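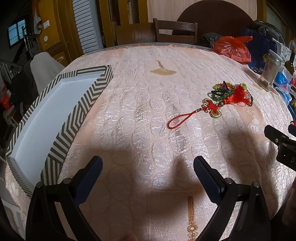

Course Handout 4: Planning and Budgeting for Handheld Gripper Equipment
Instructor: Imke Ostermann
Laboratory coordinator: Aurelia Ene

Purpose of this handout

Students will prepare a purchase plan for a small data collection program using handheld grippers in private homes. The plan is due at the start of the Thursday session. It must cover equipment, consumables, household objects, transport and storage. Staff wages are handled in Handout 5 and should be left out.

1. Begin with the task list

A purchase plan starts from the tasks to be recorded. Write down each task, the objects it involves and the surface it takes place on. Cords, tassels and beaded strands place different demands on a grip pad than a rigid box does, and a patterned tablecloth is a different working surface from a bare laboratory bench. Equipment chosen before the task list is complete is frequently returned or left in a cabinet.

2. Capital items

For the course exercise, use the following list prices, in dollars.

Varkar handheld gripper, complete with two fingers: 325
Gedolier wrist camera mount: 179
Filip carrying case, padded: 200

Each home visit requires one gripper, one mount and one case, for a total of 704 per kit. A program that runs two kits at once should budget for a third gripper as a spare. The spare does not need its own mount or case.

3. Consumables and small parts

Grip pads wear at different rates depending on the objects handled. Order them in matched pairs and replace both at the same time, so that recordings made on the same day remain comparable. Pivot screws should be bought with the gripper, as later orders carry a separate shipping charge. Record the supplier's part number for every item.

4. Household objects

Objects already in the home may be used with the written consent of the resident. They carry no purchase cost, but the plan must include an allowance for damage. Objects brought by the team are listed separately, with a storage location for each.

5. Quotations and approval

Obtain 2 written quotations for any item above 200 dollars. Gatenex, the department's purchasing portal, accepts quotations until noon on the day of submission. Orders intended for September delivery should be entered before the summer closure. Ms. Ene reviews all requests for compatibility with existing laboratory equipment.

Work to submit

A one-page task list, a priced equipment table and a short paragraph defending the number of spares.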